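Workshop notebook, Skerkdale apartments
July, started 7:40 in the morning

The guests of the upper apartment left before seven, so I have the whole day until the next arrival at 16:00. I write down as I go, because last time I wrote everything in the evening and forgot half of it. Whoever opens this book after me, please write under my notes and not between them.

Plan for today: the water heater in the upper apartment, the sticking balcony door, the key box, the smell in the bathroom drain of the lower apartment. If time remains, the inventory for Stullasari. It will not remain.

Water heater. Two reviews in a row say the second shower is cold. The thermostat was set low, at the first mark after the frost sign. I think a guest turned it down, or one of us did it in spring when the place stood without bookings. I put it to the third mark and waited one hour. Kitchen tap now gives 49 degrees after one minute of running, measured with the cooking thermometer. The shower gave less, 43, so there is some loss on the way or the mixer is tired. I opened the mixer. The small filter on the hot side was half closed with lime. Vinegar, twenty minutes, brushed, put back. Measured again: 47. I am satisfied with this for now.

To do for the heater: I did not open it to look at the anode. The last note about the anode in this book is in my handwriting but without a month, which is stupid of me. Next time the apartment has two free nights I will drain it and look. Please do not accept a one-day gap for this work, it is too short if the bolt does not want to move.

The card for the guests beside the bathroom door says "hot water all day". I would like to change it to: "The hot water tank is enough for two showers one after another. Please wait 30 minutes before the third." People are not angry when they know it before. They are angry when they stand there with soap.

Balcony door. It rubs on the lower corner at the handle side. I tightened the upper hinge by half a turn, no change. Another half turn, now it closes but you must lift a little. Then I saw that the screw on the lower hinge plate goes around without holding. Took it out, put two matchsticks with wood glue in the hole, cut flush, screwed it back by hand. It holds. I don't trust it for the whole season. A longer screw would be correct, but the only long ones in the box are of the wrong head size and they stand out, the door would hit them. Added to the shopping list.

The rubber seal on this door is also finished in the lower part. McKinnon sells it by the meter, but they have two profiles which look almost the same and last year I bought the wrong one. I cut a piece of 3 cm from the old seal and put it in the envelope in the back of this book. Take the envelope with you to the shop. 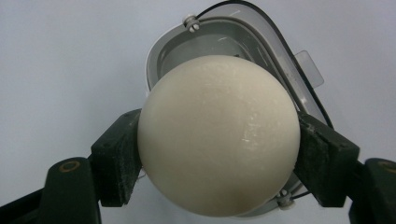 Cream-colored ball in the green gripper fingers. Light scuffs on the right side.

11:15. Key box. The old code has been the same since we opened and I think half of the town knows it. Changed it. I will not write the new code here, it is in the booking program under the apartment's private notes. The third wheel is stiff. A drop of oil made it better, but in winter it will be stiff again, so if a guest calls at night and says the box doesn't open, first ask them if the third wheel really sits straight on the number. Four calls from five are this.

I also tried the procedure as a guest would do it, with the message on my phone and a bag in the other hand. The message says "the box is on the left of the entrance". It is on the left if you stand inside. From the street it is on the right. I don't know how long it has been like this. Corrected in the English version and in the German one. The other languages I can't check myself, so I only changed them with the translator and marked them for checking.

Another thing from this test: the light over the entrance goes off after 9 seconds. You can't read a code, turn four wheels and find the right key in this time. I turned the small knob under the sensor to the maximum, and now it stays on long enough that I stopped waiting. The electricity will be a few cents. The neighbor across the yard should tell us if it disturbs him.

Lower apartment, bathroom drain. The smell comes only when the apartment was without guests for some days. I poured one liter of water in the floor drain and after ten minutes the smell was mostly away. So the trap dries out, as I supposed. Opened the cover anyway, took out a good quantity of hair and one hairpin, washed the cup insert with hot water and soap. The seal ring on the insert is flat on one side. I turned it over and put a little silicone grease. New ring needed, the diameter is 83 mm outside, I measured it twice because the number on the ring itself is not readable.

For the cleaning routine I propose to add a line: if no guest in the last four days, pour one liter in the floor drain before opening the windows. Before and not after, because then you smell if it was dry.

I tried also the trick with a spoon of cooking oil on the water, which should slow the drying. I did it only in the lower apartment, so we can compare with the upper one. Will look in August.

Lunch. Afterward went to the storage room to see about linen, because the Nirkano laundry changed their pick-up to early morning and we were not ready for it the last time. Now the bags must be at the back door the evening before. This means that on a day with late check-out, the linen of these guests misses the pick-up and stays until the next one. I calculated how many sets we need so that this is not a problem: every bed should have one set on the bed, one in the cupboard, one at the laundry, and one waiting. So 4 sets per bed. We have this for the double beds. For the sofa bed in the lower apartment we have only two, and one of those has the wrong pillow size.

A question to decide together and not by me alone: do we continue to change linen in the middle of long stays without asking? In June I asked the guests in three long bookings, and two of them said no thank you, they don't want somebody to come in. I would write it in the arrival message as an offer: fresh linen and towels after 6 nights, tell us the day before. It saves washing and also one awkward knock at the door.

14:20. Went back to the upper apartment for the last things.

The air conditioner remote had weak batteries. Changed. The filter I washed in the shower and dried in the sun on the balcony, it was gray like a mouse. I wrote the month with a marker on the inside of the cover, please do the same when you wash it, then we don't need to search in this book.

The iron drips from the front when it is on low. I think this is normal for this iron, it wants to be very hot before you use the steam. I put a small label on the handle of the ironing board: "Steam only on three dots."

Hairdryer works, smells a bit of dust in the first seconds. No action.

Wi-Fi: the signal in the bedroom is poor when the bedroom door is closed. I moved the router from behind the television to the top of the hall cupboard. The cable is just long enough, with no reserve. In the bedroom the phone now shows three bars with the door closed, before it was one. I fixed the cable along the cupboard with clips so nobody pulls it. The new position means that the network name sticker can't be read by guests anymore, therefore I wrote the name and the password on a card in the kitchen. I checked the password by typing it from the card and not from my memory. It has a zero which looks like the letter O, so I wrote "zero" under it.

Still open from the previous page: the scratch in the kitchen worktop near the sink. I looked at it again and I don't want to sand it, the top layer is thin and I will make it only bigger. I tried the wax stick in the light brown on a hidden place under the edge, color is too yellow. If McKinnon has the next darker one, buy one and mix.

Shopping list:
Long screws for hinge plate, countersunk, same head as the old ones
Door seal, see envelope
Seal ring for floor drain, 83 mm outside
Wax stick, one darker
Batteries, the small ones
Vinegar
Two linen sets for sofa bed, with the correct pillow size

Not done: inventory for Stullasari. I only know that it is short of two soup plates and a corkscrew, because the last guests wrote us this themselves, very politely. I took a corkscrew from here and put it in the box which goes there. The plates I will not take from here, otherwise we have the same problem in two places.

15:35. Windows closed, heater on third mark, key in the box, new code sent to the guests. The balcony door I opened and closed ten times more, the screw with the matchsticks did not move. Check again at the next change of guests.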